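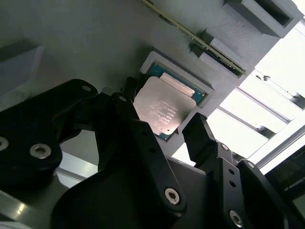 Banana bunches finishing small and angular at harvest, Cavendish type

Posted by Renato Tiongson in Fruit Crops, Tropical

I have a block of Cavendish-type plants, 327 mats, third ratoon. The last two rounds of bunches came off with fingers that were still clearly angular in cross section, and the lower hands were short. I cut at the same interval as in previous years, counting from the time the bunch emerges. Fruit ripens, but the pulp is starchy near the peel and the flavor is flat.

Details that may matter:

Soil is a clay loam, pH 5.9 at the last test. Drip irrigation, one line per row, run every other day. Fertilizer is a 15-5-30 blend split into six applications a year. I leave all the hands on the bunch and do not bag. Most mats currently carry the mother plant plus three or four suckers. Leaf count at flowering is 10 to 12, but by harvest many plants are down to four or five. The older leaves have brown streaks that join into larger dead patches with a yellow border.

The Onholm blocks across the road were planted from the same batch of tissue culture and do not have the problem. Their owner says he changed nothing this year.

Is this a potassium shortage, or am I cutting too early? I would prefer not to buy more fertilizer before I know.

Nazar Horobets

Your leaf count is the first thing to look at. A Cavendish bunch needs roughly eight working leaves at flowering to fill properly, and you want as many of those as possible still green at harvest. The plant does not put out any new leaves after the bunch emerges, so whatever is lost in that period is not replaced. Going from 11 to four is a heavy loss and would explain the short lower hands without any change in feeding.

The streaks you describe fit one of the Sigatoka leaf spots. Potassium shortage looks different: the oldest leaves turn orange-yellow starting at the tip and margins, then the blade curls inward and the midrib may break partway along. If you see streaks running parallel to the side veins, with gray centers in the older spots, treat it as leaf spot until a lab says otherwise. Your extension office can usually confirm it from a fresh leaf sample.

What I would do, in this order:

Remove the dead portions of leaves every week or two. If less than half the leaf is affected, cut off the bad part only and leave the rest. Lay the trimmings flat on the ground with the upper surface down.

Thin the mats. One mother, one follower, and at most one small peeper. Three or four suckers compete with the bunch and hold humid air in the canopy, and leaf spot needs that moisture.

Take off the false hand and the one or two hands above it, along with the male bud, once the fingers have turned up. Total weight drops slightly and the remaining fingers fill better.

Do not harvest by the calendar alone. Measure the diameter of a middle finger on the outer row of the second hand and write it down. Cool weather can add several weeks to filling, so an interval that worked for a summer bunch will be wrong for one that emerged in October.

Leave the fertilizer program as it is until you have a leaf analysis. Sample the third leaf from the top on plants that have just flowered, and take a strip from both sides of the midrib at the middle of the blade.

Peixoto

Had same thing. More potash fixed it for me. I also cut two weeks later than I used to.

Renato Tiongson

Checked this morning. The spots have gray centers and the streaks follow the veins, and the midribs are not breaking. I have started cutting out suckers in the four rows nearest the drain, where it is worst. A leaf sample goes to the lab with the next delivery run. Does it matter whether suckers are cut at ground level or dug out?

Nazar Horobets

Cut at ground level and they grow back. Cut them low, then gouge out the growing point with a narrow spade or a bar. Digging out the whole sucker damages the mother's roots, so avoid that on plants carrying fruit.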